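The left arm had started dropping cables again at 92 percent of its reach, so Declan Rudd got the job, and he got it at five in the evening when everybody else at Bloxham was putting on a coat.

He read the log first. Four drops since lunch, all on the left, all past the same point in the swing. The right arm had run the whole shift clean. Howard Ellwood had written "grip pads?" under the third one and changed the pads, and there had been a fourth.

Declan didn't think it was pads. He put the lock on the switch, hung his tag on it, and pulled the cover off the control box. He pushed on each plug with his thumb. They were all tight. He went over to the left arm and moved it by hand, slowly, out over the table and back again. At the far end of the swing he felt a small drag through the wrist, like a drawer with a sock caught in it.

It was the wrist wire. Somebody had tied it down neatly at the last service, too neatly, and when the arm reached out the wire had nothing left to give. It pulled on the gripper plug. Most of the time the plug held. Sometimes it lost contact for an instant and the fingers let go.

He cut the tie and dropped it in his shirt pocket. He gave the wire enough slack to stand up in a bow over the wrist, then swung the arm out again with his other hand resting on the joint. The drag was gone. He checked the screws on the long white link while he was there. One took a quarter turn.

His phone buzzed on the bench. It was his sister, asking whether he was coming to see their father or not. He wrote that he would be there by 7 and put the phone face down.

The service sheet for the cell had a line for everything. Under "work done" he wrote: Removed tie at left wrist. Re-routed wire with slack. Under "cause" he held the pen a while. The last service was signed I.D., and that was Igor Dudek, who had trained him, and who had two months left before he retired to Vallska to keep bees. Declan wrote: Tie too tight.

He took the lock off, signed his own tag and put it back on the hook. Then he got the test cables out of the Findley box and laid them on the table any way they fell. You were supposed to use the card with the outlines on it, but the card made it easy, and the arms didn't get it easy during a shift. He homed both sides and waited for them to settle before he started the slow program.

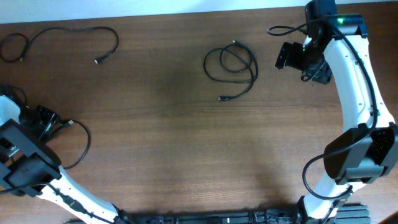
He should have used the card, Yulan Qian told him from the door, with her bag already on her shoulder. The Lukier people would want the test done their way if the arm dropped another one in the morning.

"I'll run it with the card after," Declan said.

"How many times?"

"Five."

"And the wire?"

"Too short. It was tied down."

She came in and looked at the left wrist without touching it. Then she read the sheet on the bench, all the way to the bottom.

"Did you tell Igor?"

"Not yet."

"Tell him before he reads it," she said, and went to catch her bus.

He ran the slow program through to the end. He ran it again with the card, five times, and wrote a check mark for each pass. It was past six thirty when he shut the cell down. He called Igor from the parking lot, with the engine running and the heater on his feet.

"The left wrist," Igor said, before Declan had got to it. "I tied it, didn't I?"

"You did."

"Was it bad?"

"Four drops."

Igor was quiet. There was a television going behind him. Then he asked how much slack Declan had left in it, and Declan took one hand off the wheel and held it up in the dark car, thumb and finger apart, before he remembered he was on the phone.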